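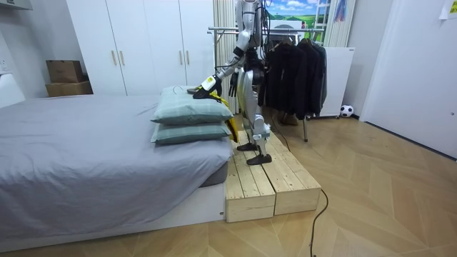

4.2 Changes in the attendants' work

Room attendants at the Stonel guesthouse had been making up rooms alone before the trial began in May. With the Sevemik humanoid assigned to bed and pillow work, each attendant now worked alongside it and took over bathrooms, restocking and final checks. Of the 13 attendants we interviewed, most said they bent and lifted less. Several also said they spent more of the shift waiting.
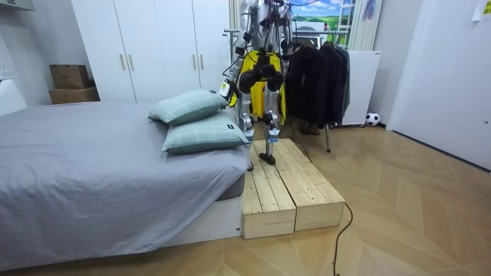

Figure 4. Bed work in the training bedroom.

Attendants described a second kind of work that did not appear in the job plan. They cleared floors, moved furniture and kept an eye on the machine while doing their own tasks. The cable running across the parquet was raised in four interviews, as it changed how people walked through a room and where they left their carts. Castillo's shift logs put this extra work at around 30 minutes per shift. It was not counted in the room quota, and attendants asked that it be. Management lowered the quota for the second half of the trial, after which complaints about pace became less frequent.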